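Benholm cell

The Benholm cell is a single-arm tabletop robot cell used for household handling work, and it's the machine I've looked after the longest, so forgive me if this article runs a little fond. It has one arm, a two-finger gripper, a pine-colored table and a controller made by Malura. Most of the setup notes here come from my own logbook.

Setup

The arm gets homed first, with the table clear. After that I close the fingers at 40 percent speed and check that the tips meet evenly — if one side arrives early, the Nechyporuk coupling behind the jaws has slipped and needs to be reset. I used to skip this step in the morning. I don't anymore!

Payload is set by hand in the Merance software, 200 grams for light items. Leave it on the old value and the arm sags a little on every lift (it took me most of April to work that out).

Upkeep

Finger screws are checked every 70 hours. The slides get a dry wipe, never oil, and the wrist cable gets a good look where it bends. A full strip-down takes me 6 hours, longer if I drop a spring, which I usually do.

Objects on the table are changed often. Round things are the best test of finger alignment, and shiny ones are hard on the cameras, so I like to keep some of each in the mix.
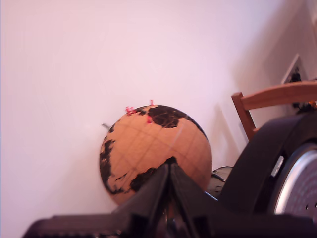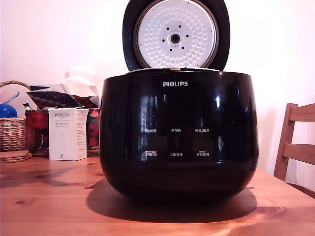
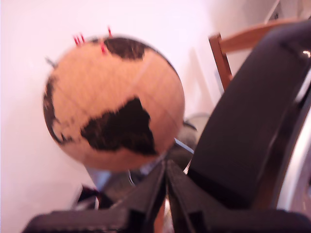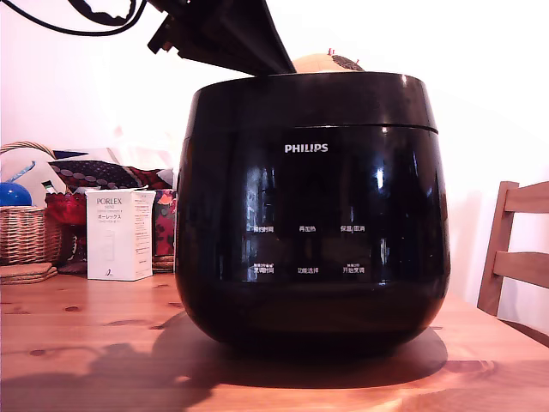
Benholm cell at work: globe with red pins at the gripper (first and third); Philips rice cooker, lid open (second and fourth).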